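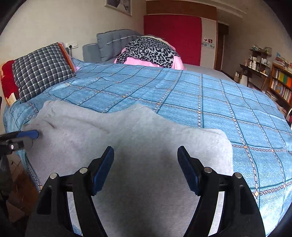 *Two hand-held grippers during a blanket task in a bedroom. The grey fleece lies on top of the patterned bedspread.*

## Household demonstrations pass the halfway point

The Pranberg Institute has reached the midpoint of its household demonstration program, in which people show everyday tasks to a robot by carrying them out with a pair of hand-held grippers. The program now holds 2,689 accepted demonstrations out of a planned 4,000. They were made in 21 private homes by members of the institute's staff and by residents who agreed to take part. Collection will continue through January.

The work is led by Kaede Fukuda of the Manipulation Group, with Valter Simões responsible for equipment and Reiko Aoki for training and home visits. It forms part of the Celler project, which studies how robots may learn to handle cloth, bedding and clothing in ordinary rooms. Earlier stages of Celler relied on remote control. An operator sat at a console in the laboratory and guided two robot arms through each movement. The method produced reliable records, but it was slow, and it confined the work to a single test room with one bed and a small stock of linens.

With the hand-held tools, the person stands beside the bed and does the task directly. Each tool has two fingers that open and close with the hand, and a camera mounted on the tool records what is in front of them. The movement of the tool is later converted into instructions for a robot arm fitted with fingers of the same shape. The rubber pads at the fingertips matter a great deal in this work. Fleece and quilted cotton slide easily between hard surfaces, and the pads in current use were adopted after a long comparison by Mr. Simões and his colleagues.

Blankets were chosen as the first family of tasks. A blanket has no fixed shape, and its edge may be hidden under a fold or may lie against another fabric of a similar color. Participants are asked to find an edge, take hold of it with both tools, and bring it over in one steady movement. They are also asked to leave the room as they normally keep it. Pillows, cushions and other bedding remain in place, and furniture is not moved unless it blocks safe access to the bed.

"We had been teaching the system about one bed," Ms. Fukuda said at the autumn review. "It learned that bed very well. A patterned bedspread was enough to confuse it, and most families own at least one of those."

Results from the first trials have been encouraging, though uneven. A model trained on the home demonstrations was tested on the two-arm station in the Drunomum Building, using bedding that had not appeared in any recording. It located a usable edge more often than the model trained by remote control. It continued to have difficulty with very thin sheets and with blankets that had been folded more than twice. Masanobu Nakajima, who conducted the trials, will present the complete figures at the next open seminar.

Remote control has been kept for one part of the program. When the robot fails partway through a fold, an operator takes over from the console and completes the movement, and the correction is added to the training set. Mark Anthony Cabrera has rebuilt the console software for this purpose under the name Xenos. The new version allows the operator to take control without first stopping the arms, and it marks the moment of the handover in the record.

### Training for new participants

Participants attend a training session lasting 28 minutes before making their first recordings. Ms. Aoki has revised the session in response to comments from the first group, several of whom reported tired wrists. The new version includes a seated practice period and gives more attention to pace. Movements that feel slow to the person are usually suitable for the robot, and sudden turns of the tool remain the most common cause of rejected recordings.

Staff who wish to take part may register with the Manipulation Group office. Homes with bunk beds, sofa beds or floor bedding would be especially welcome, as these are poorly represented at present. Written consent is required from all adults in the household, and participants may ask for their recordings to be withdrawn at any time before the data set is closed.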